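Table and storage helper for our drawing studio, part-time

Samarakoon is a small studio where adults come to draw and paint from objects. We are looking for one person to help us keep the big white table in good order between classes. The work is 5 hours per week, and it can become more from August, when we open a second evening group.

At the moment the table serves for everything. It is the place for still life, for paper, and also for somebody's mug. We would like to change this little by little, with a person who enjoys such work.
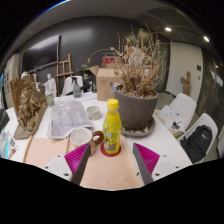

The big table, with the dried plant in its gray pot

Your tasks will be:
Clear the table after the class and wipe it.
Put the mugs and the drink bottles away from the drawing objects.
Sort the printed papers and magazines, and ask before you throw any of them away.
Set up two still life groups according to the teacher's sketch.
Write every object in our storage list. It has 237 entries now, and many of them are old.

The plaster pieces need patience. Please carry them with two hands, one at a time, and never by the head. The dried plant is also fragile - students like to draw it exactly as it is, so its leaves should stay on the saucer when they fall.

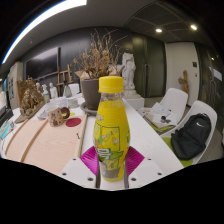 Yellow drink bottle, with plaster busts further back

You do not need a diploma in art. We ask for careful hands, good eyes for small things, and enough English to read labels and write short notes. Experience in a shop, a library or a theater storage room is welcome. You should be able to lift a box of paper and go up a short ladder. 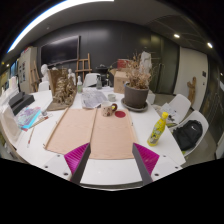

We pay every second week, and materials for your own drawing are free. You may also join one class per month without a fee. The first month is a trial for both sides, and after it we sit together and talk about how it goes.

To apply, please write a short letter to Ah-rin Noh at the Samarakoon office, Room 745, Grarkero Building. Tell us which hours are possible for you and describe one place that you have put in order before. A photo of that place is nice to have - but it is not required.

Posted 27/06/2023. The position stays open until we find the right person.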